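Cable ties, wallpaper, and other robotics problems

I have spent most of February on a machine whose only job, so far, is to be more trouble than the thing it replaces. The thing it replaces is me picking something up. I was pretty good at that already.

For those who skipped the last post (my site stats suggest you are many): the project is called Rurau, after a typo I made in the first config file and was then too lazy to chase through the rest of them. Two arms, one rail, a box of a room for them to live in, and a corner of the shared workshop that I pay for by the month. Last time I was still fighting the rail. The rail and I have now made peace. It's a fat aluminum extrusion with grooves down its whole length, and the theory was that I could slide the base plates anywhere I liked. What happens in practice is that you slide them, tighten them, find that one arm can't reach the middle, loosen them, and drop a nut into a groove, where it travels to the one place a magnet won't follow. I own 15 more of those nuts than I did at New Year's. I can lay hands on 11.

So, spacing. I wanted the arms far enough apart that the elbows have room to fold outward, and close enough that the two grippers can hand something to each other across the center. The tidy way to work this out is with the simulator. I tried the simulator. According to the simulator everything was fine, and according to the wall the left elbow was not fine, and I've decided to side with the wall. In the end I set both arms by eye, drove the fingertips toward each other very slowly, and stopped before they kissed. Then I wrote down the joint angles on the back of a receipt, which is now the most important document in the project and lives under my keyboard.

The wiring is the part I'm proud of, so naturally it's the part everyone has opinions about. The purple cable is the good flexible stuff, and it goes up along each arm in one long run, with thin white ties along the links and a generous loop at the elbow. Version one had no loop. Version one also had a connector that popped out every time the arm straightened, at which point the software would report, very calmly, that everything was in position. Whatever is left over hangs under the rail, where I've promised myself I'll deal with it. There's a small circuit board under each base plate too, down where I can't get a screwdriver in straight.

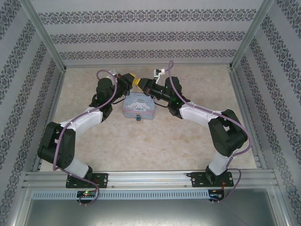 Parviz Salehi wrote in under the last post to tell me I'm doing the slack all wrong: You want the spare length up at the wrist, not dangling under the rail. Anything that dangles gets caught, and it gets caught when you've gone for coffee. Also, please stop pulling those ties so tight. A tie on a moving arm should let the cable shift a little or you're just choosing where it will break.

I have thought about this, and he's right about the ties. I went back and snipped the worst of them and put new ones on loosely enough that I could wiggle the cable with a fingertip. On the slack I'm holding out. Weight at the wrist is weight the little servos have to carry all day, and they complain enough already. If the loops under the rail ever catch on something, you're all invited to come and say so in person. I'll be the one on the floor looking for a nut.

Now, the walls. Yes, that's wallpaper. I wanted something on the three sides with a pattern to it, because the cameras get lost when everything is one flat color, and the hardware store wanted real money for a printed board covered in dots. The wallpaper was a roll end, $19, with bands of blue-gray scrollwork, and it makes the whole enclosure look like the parlor of a great-aunt who disapproves of you. Beatriz Garcia told me it was the nicest room in the building. Having seen the other rooms, I can't call that praise.

The floor was a worse decision. I liked the marbled look and I liked that it wiped clean. What I failed to consider is that anything that wipes clean also shines, and a camera riding on the wrist gets a face full of overhead light every time it looks down. Half my evenings have gone into moving a lamp four inches one way and then four inches back. Matte contact paper is on the shopping list. So is a different lamp. So is, if I'm being realistic, a different hobby.

The fingertips deserve a word because they ate most of a spool. They're yellow, with rows of openings through them, the thinking being that a tip with some give in it will settle around an object where a solid one would shove it away. I tried a few wall thicknesses. The thin ones folded up like a lawn chair. The thick ones had no give at all, and you could have opened paint cans with them, which I did, once, and I'd do it again.

For a test object I'm using a Cinnamoroll tin, pale blue with a pink rim and a little latch at the front. It has rounded corners, a printed lid and a clasp, so it's a fair bit harder than the foam cubes everybody starts with, and it's cheerful company at 11 at night. 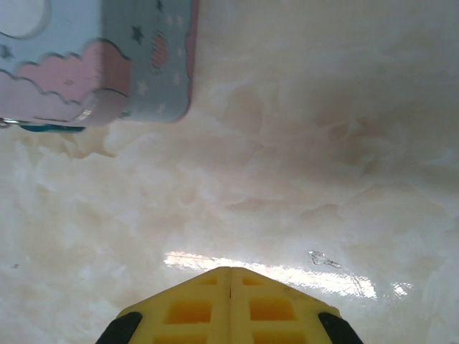 Yellow fingertips over the marbled floor, tin at upper left. Note the glare.

The plan from here is modest. First I want one arm to come down beside the tin and close on it without sending it into the wallpaper. After that, one arm holds and the other has a go at the latch, and I fully expect that to take me into summer. The approach angle is what I'm stuck on. Come in too flat and the wrist wants to be where the floor is; come in too steep and the camera sees nothing but its own fingers. If you've got a wrist camera mount that you like, send me the measurements and I'll print it this week. I have plenty of yellow left.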